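トップ > ニュース > エネルギー

ホーム 新着 エネルギー 素材 環境 お問い合わせ

砕石に熱をためる地域暖房設備、オスターデールで試験運転を終了　連続供給は273時間超

2024年8月4日

エルヌーラ(Ernura)は、オスターデール(Osturdale)地区で進めていた砕石式蓄熱設備の試験運転を終えたと発表した。余った風力の電気を熱に変えて石の層にため、地域暖房の温水をつくる設備で、試験では外部から電気を入れない状態のまま273時間を超えて温水を送り続けた。

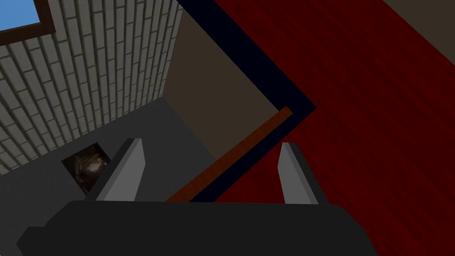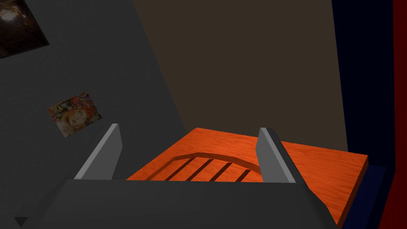

2本指グリッパーのCG画像(2点とも)

設備は地区の北側、かつて重油ボイラーが置かれていた熱供給所の敷地に建てられた。断熱材で囲った円筒形の槽に砕いた玄武岩を詰め、電気ヒーターで熱した空気を送り込んで石を温める。熱を取り出すときは空気の流れを逆にし、熱交換器を通して暖房用の水を温める。

試験運転の期間は14カ月。発表は7月末に地区の公民館で開かれた住民説明会の内容をもとにしたもので、同社は運転記録の概要もあわせて公開した。

■ 既存の配管をそのまま利用

オスターデールの地域暖房は、熱供給所から伸びる二系統の配管で651戸に温水を届けている。東側の系統は住宅が中心で、西側の系統には学校と診療所、屋内プールが含まれる。今回の工事では熱源だけを入れ替え、配管と各戸の受け入れ設備には手を加えなかった。

送り出す水の温度も従来と同じ範囲に保った。古い住宅には高めの水温を前提とした放熱器が多く、温度を下げると室内が十分に暖まらないおそれがあるためだ。ヒートポンプを中心にした別の案も検討されたが、放熱器の交換を伴うことから見送られた。

重油ボイラーのうち一基は予備として残した。試験運転中に予備ボイラーを使ったのは、送風機の軸受を交換したときと、寒波で風の弱い日が続いたときの二回だった。同社によると、後者では蓄熱槽にまだ熱が残っていたものの、西側系統の朝の需要に出力が追いつかないと判断し、早めにボイラーを立ち上げた。

■ 空気の偏りを抑える管の配置

砕石を使う蓄熱では、空気が通りやすい場所に流れが集中し、石の一部が温まらないまま残ることが課題とされてきた。粒の大きさがそろっていないと細かい石が隙間を埋め、流れはさらに偏る。

エルヌーラは槽の内部に57本の縦管を並べ、管の側面に開けた穴から空気を分けて送り出す方式をとった。穴の大きさは下にいくほど広くしてある。管の製作と据え付けは、乾燥炉の部品を手がけるフェドセッティ(Fedosetti)が担当した。

石は地区から近い採石場のものを使い、ふるい分けをしたうえで一度水洗いしている。洗浄は当初の計画にはなかった。試験充填のあとで細かな粉が送風機側のフィルターにたまったため、いったん石を取り出し、洗ってから詰め直した。この作業で運転開始は予定より遅れた。

槽の中には温度計が上下方向に並べて入れてあり、石の層のどこまで熱が届いているかを監視室で確認できる。公開された概要によると、運転を始めてしばらくは槽の外周部の温度が上がりにくい状態が続いた。送風機の回転数を段階的に上げる手順に変えたところ、外周と中心の差は縮まったという。

一方、槽の最下部では温度計の一部が途中で反応しなくなった。熱で伸び縮みした石に押されて配線が傷んだとみられるが、石を抜かなければ確かめられず、次の定期点検まで原因の特定は持ち越された。

■ 充填は夜間が中心

熱をためる時間帯は、風力の発電量と電力の取引価格をもとに自動で決める。制御用のソフトウエアはパサリブ(Pasaribu)が開発した。翌日の気温予測から暖房の需要を見積もり、必要な熱が足りる範囲で、電気の余りやすい時間を選んでヒーターを入れる。

冬の間は夜遅くから明け方にかけての運転が多かった。春先には風の強い昼にも充填が入り、槽がほぼ満たされたまま数日を過ごすこともあった。概要には、満たされた状態で風力の余剰が出ても受け入れられず、発電側が出力を絞った日があったことも記されている。

パサリブは、気温予測が外れた場合の動きについても記述を残した。予測より冷え込んだ朝には蓄えた熱を早めに使い、その日の昼の電力価格が高くても追加でヒーターを入れる設定になっていた。運転後半には、予備の熱を多めに残す設定へ切り替えている。切り替えのあとは高値の時間帯に充填する回数が減ったが、槽の温度を高く保つ分、表面から逃げる熱は増えた。

273時間を超える連続供給を記録したのは、暖房の需要が落ち着いてきた時期の試験だ。槽を満たしたうえでヒーターの電源を切り、通常どおり両系統に温水を送りながら、水温が下限に達するまでの時間を測った。真冬に同じ試験をした場合は大幅に短くなると同社は説明しており、厳寒期の値は測定していない。停電を想定した試験とも異なり、送風機と循環ポンプには電気を供給し続けていた。

■ 騒音と建物の高さに質問

説明会では、住民から送風機の音についての質問が相次いだ。熱供給所の北側には住宅が近接する通りがあり、夜間の低い音が気になるとの声が試験運転の早い時期から寄せられていた。

エルヌーラは冬の途中で吸気口に消音箱を取り付け、送風機の台座に防振材を追加した。敷地境界での測定値は地区の定める基準に収まっているが、同社は窓を開ける季節の測定がまだ十分ではないとして、秋までに測定点を増やす方針を示した。結果は熱供給所の掲示板と地区の広報紙に載せる。

槽の高さについては、着工前の説明で使われた完成予想図より大きく見えるとの指摘が出た。同社は、設計変更で上部の断熱層を厚くしたため当初より高くなったことを認め、変更の届け出は済ませていたものの、住民への周知が足りなかったと述べた。外壁の色は周囲の建物に合わせて塗り直す予定で、色の候補は地区の景観担当が示す。

このほか、石のほこりが外に漏れないか、槽が古くなったときに石をどう処分するのかといった質問も出た。同社は、空気は槽と熱交換器の間を循環する閉じた経路を通り、通常の運転で外に出ることはないと説明した。使い終えた石は道路の路盤材として引き取ってもらう想定だが、引き取り先との契約はまだ結んでいない。

■ 料金は据え置き

暖房料金は、次の冬も現行の単価を据え置く。重油の購入費は減った一方で、設備の建設にあてた借入金の返済が始まるためだ。地区の暖房事業の会計では、返済が一巡するまで大きな値下げは見込んでいない。

料金の内訳は、これまで燃料費として一括で示されていた項目を、電力の購入費と予備燃料の費用に分けて記載する。検針票の書式も変わる。口座振替の手続きや検針の時期に変更はない。

電力の購入費は、取引価格によって月ごとの差が大きい。試験運転中にも、風の弱い日が重なって購入単価が上がった月があった。事業会計では差額をならすための積立金を設け、単価が下がった月の余りをそこに入れておく。積立金の残高は年度ごとの決算で公表される。

■ 夏の点検を経て本運転へ

設備は現在、プール向けの給湯を予備ボイラーに切り替えたうえで停止しており、槽の温度を下げている。石の量が多く、冷めるまでには時間がかかる。温度が作業のできる水準まで下がったところで上部の点検口を開け、石の沈み込みを調べる。

石の層は加熱と冷却を繰り返すうちに少しずつ詰まり、上面が下がっていく。下がった分だけ上に空間ができると、そこを空気が素通りして熱をためる効率が落ちる。エルヌーラは補充用の石を敷地内に用意しており、測定の結果を見て足す量を決める。

フェドセッティは縦管のうち外周に近いものを何本か選び、内視鏡で内側を調べる。穴の縁に酸化による傷みが出ていないか、管が傾いていないかが主な確認項目になる。管の上端は伸びを逃がすために固定しておらず、すべり部分の摩耗もあわせて見る。傷みが目立つ場合は、次の夏に交換する部品をあらかじめ製作しておく。

反応しなくなった温度計については、上部から新しい配線を通す方法を検討している。最下部まで届かせるには管の内側を通す必要があり、空気の流れを妨げない細さと耐熱性を両立できる部品が見つかるかどうかで判断が分かれる。入れ替えができない場合も、残った温度計の値から最下部の状態を推定して運転を続ける。

熱交換器の水側では、内面に付いた汚れを落とす洗浄を行う。地域暖房の水は配管の中を長く巡るため、古い鋼管から出たさびが混じりやすい。熱供給所では以前から戻り管の手前にろ過器を置いていたが、新しい熱交換器は流路が狭く、目の細かいろ過器への交換が必要になった。交換作業に伴い、東側系統では短時間の断水ならぬ温水停止がある。対象となる住宅には個別に案内を配る。

点検と補修が終われば、暖房の始まる前に本運転へ移る。移行にあたっては地区の技術審査を受ける必要があり、審査では点検の結果と騒音の測定値、予備ボイラーの起動試験の記録が確認される。寒波の際に出力が追いつかなかった件については、西側系統の朝の需要が高まる前に循環ポンプの流量を上げておく手順を加え、起動試験のなかで動作を確かめる。

■ 二つ目の槽は判断持ち越し

敷地の西側には、同じ大きさの槽をもう一つ置ける場所が確保されている。二つ目の槽ができれば、余剰の電気を受け入れられない日を減らせるほか、片方を止めて点検することも可能になる。計画の初期には続けて着工する案もあったが、地区は一つ目の本運転で一冬分の記録を取ってから判断するとしている。

判断の材料には、熱の損失、補修にかかった費用、予備燃料の使用量が挙げられている。送電線の容量も論点の一つだ。ヒーターを二つの槽で同時に使うには受電設備の増強が必要で、その費用を暖房事業と配電側のどちらが負担するかは決まっていない。

エルヌーラは、運転記録の詳しいデータを本運転の開始後に公開するとしている。温度と流量の記録が対象で、電力の購入単価は契約の都合により含まれない。熱供給所の見学は点検期間中は受け付けず、再開の時期は地区の広報紙で知らせる。

お問い合わせ | 著作権表示:本サイトの記事・画像の無断転載を禁じます | ページの先頭へ戻る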